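Search questions, tags or users Go

Drying rubber-coated work gloves indoors – is there a trick?

I have six pairs of those black work gloves, knit cuff, rubbery palm, and they go through the wash on Saturday because by then they could stand up and walk to the machine themselves. The cuffs dry overnight. The fingers do not. On Monday I put my hand in and it's like shaking hands with a trout.

I'm in a unit in Laltwood with no balcony, so it's the folding metal rack in the laundry or nothing. I've tried them flat and I've tried them over the rungs, where they slide off and lie on the floor looking wronged. Currently trying cuff down, fingers up, which at least lets gravity have a go.

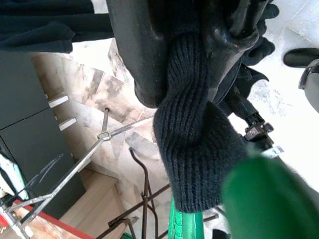
Cuff down, with the folding rack at left.

Is cuff down right? And can I speed it up without cooking the rubber? The dryer already ate one pair and I'm not proud of it.

Asked by Orestis Vlachopoulos
1,253 views

2 answers

Hala Abdel Hamid
Cuff down is right. The coating doesn't breathe, so whatever water is in the fingers can only leave through the cuff, and if the cuff is at the top it just sits in the fingertips having a holiday.

What I do with mine (garden gloves, same sort of thing):

Turn them inside out before the spin, if the fingers will go. Some won't. Blow into the cuff like a balloon and the stubborn ones usually pop out. Do this with clean gloves only, I speak from experience.

Roll each pair in an old towel and kneel on it for a minute. You'd be surprised what comes out.

Then turn them back, hang them cuff down and wedge the cuff open so the air can get in. I use the cardboard tube from a toilet roll, cut in half lengthwise and sprung open. A whisk works as well but you will eventually want the whisk.

Fan on low, pointed up from the floor. Mine are done by the next morning, even in January when the air in here is basically soup. Keep them off the heater – the palms go stiff and then crack across the knuckle crease.

Also, peg them by one fingertip each and not two. Two pegs flattens the fingers shut.

Iraklis Triantafyllou
just buy more gloves mate. I get the 15 pair bag and wash them once a month

Comment from Orestis Vlachopoulos: Towel and fan worked, dry by Sunday lunch. The whisk is back in the drawer and we will not be discussing it.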